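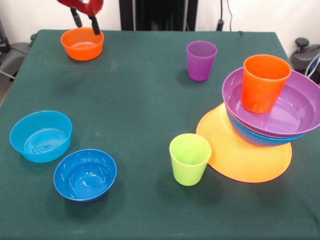

Kitchen Tips: Snacks and Storage

Portioning snack foods so that they stay portioned

By Evie Tunstall
13 May 2025

Large packets are cheaper per gram than small ones, and most households buy them for that reason. The saving is lost if a packet meant for a week is eaten in two evenings. The methods below deal with the handling of snack foods between the shop and the plate: weighing, dividing, packing, labelling and placing in the cupboard. They are not a diet. Anyone who finds eating hard to control should speak to a GP or a dietitian.

Work from the unopened packet

Divide a large packet on the day it comes home, before any of it has been eaten. An open packet in the cupboard is seldom weighed afterwards. The job takes a few minutes for nuts or crackers and rather longer for anything sticky.

Read the net weight on the packet and decide how many portions it should give. A 400 g bag of mixed nuts divided into portions of 25 g gives 16. A 400 g bag of pretzels at 40 g gives ten. Write the figure down before you start, because it is tempting to round upwards once the scales are out.

The serving size printed on the packet is a starting point only. It is set by the manufacturer and varies between similar products. If the printed serving is one you would never stop at, choose a larger one that you will keep to, and buy accordingly.

Weighing

Digital scales that read in steps of 1 g are good enough for everything except spices. Place them on a hard, level surface. A folded tea towel or a padded mat under the scales will give readings that drift.

Put the empty container on the platform, press tare, and fill to the target weight. For a run of identical bags, tare once with a bag in place and check the zero after every fifth bag. Most domestic models switch themselves off after a minute or two of no movement and lose the tare setting, so have all the containers open and ready before you begin.

Heavy mixing bowls use up part of the capacity of the scales. A stoneware bowl of 648 g on scales rated to 3,000 g leaves 2,352 g for the contents. Taring does not give that capacity back. Use a light bowl for bulk work.

If a new set of scales seems doubtful, check it against water. A measuring jug filled to 400 ml should add very close to 400 g once the jug has been tared. Jug markings are themselves imprecise, so treat a small difference as the fault of the jug.

Containers

Match the container to the food:

Nuts and seeds: small screw-top jars or zip bags with the air pressed out. Fats go rancid with exposure to air, light and warmth. Walnuts and pecans are the quickest to turn and do better in the fridge or freezer.

Crisps and crackers: rigid boxes with a gasket lid. Bags protect against moisture but not against being crushed.

Dried fruit: any airtight container. Keep it apart from crackers, which will take up moisture from the fruit and soften.

Chocolate: wrapped and boxed, away from onions, coffee and spices. A steady cool cupboard is better than the fridge, where condensation may leave a grey sugar bloom on the surface. Bloomed chocolate is safe and can be used in baking.

Peanut butter: leave it in its own jar. Dividing it into pots is messy and wastes a surprising amount on the sides. Use a level 15 ml measuring spoon and close the jar before eating.

I use the 150 ml Serkell pots for nuts and the larger Pevalwood box, with the clip lid, for crackers. The Serkell lids need to be pressed at all four corners. Pressed only in the middle, they will look shut and let air in.

Labels

Each container needs three items of information: contents, weight and the best before date from the original packet. Copy the date before the packet goes in the bin. Where the packet gives a shorter period for use after opening, such as 'consume within 5 days', work out that date and write it instead.

If anyone in the house has an allergy, cut out the ingredients panel and tape it to the storage box. A plain tub of mixed nuts or cereal bars tells a visitor nothing – and sesame in particular is easy to miss by eye.

Masking tape and a ballpoint pen will do for dry goods. For the freezer, use freezer tape. Ordinary masking tape lifts at low temperature and the labels end up in the bottom of the drawer.

Placing in the cupboard

Keep the current week's portions at the front of one shelf and the remainder somewhere less convenient, such as a high shelf or a lidded crate in the utility room. Restock on a fixed day. When the front shelf is empty, it stays empty until then.

Opaque containers on the eye-level shelf are less of a prompt than clear ones. Reverse this for fruit and cut vegetables, which are often thrown away through being forgotten at the back of the fridge.

Serving

Tip the portion into a small bowl before sitting down. A 30 g portion of crisps fills a small cereal bowl and looks meagre in a salad bowl. Put the container away first, with the lid on.

Popcorn is useful where volume matters. A level 50 g of Mavel popping corn fills my largest saucepan. Shake the pan over a medium heat with the lid slightly open so that steam can escape, and take it off when the pops are two seconds apart.

Cleaning and re-use

Wash rigid containers between fillings, even for dry foods. A film of old nut oil will taint the next batch. Remove gaskets and dry them separately, as water held in the groove is the usual cause of mould under a lid. Zip bags that have held crackers can be wiped and used again; bags that have held anything oily are hard to get clean and I throw them out.

Stale crackers can be crisped at 150°C for five minutes, then cooled fully on a rack before boxing. Nuts that smell of paint or putty are rancid and cannot be recovered.

Notes

The cracker recipe asked for in June is Castellanos seeded rye, under Baking. It keeps for two weeks in a gasket box.

Weights are for the food only, without packaging.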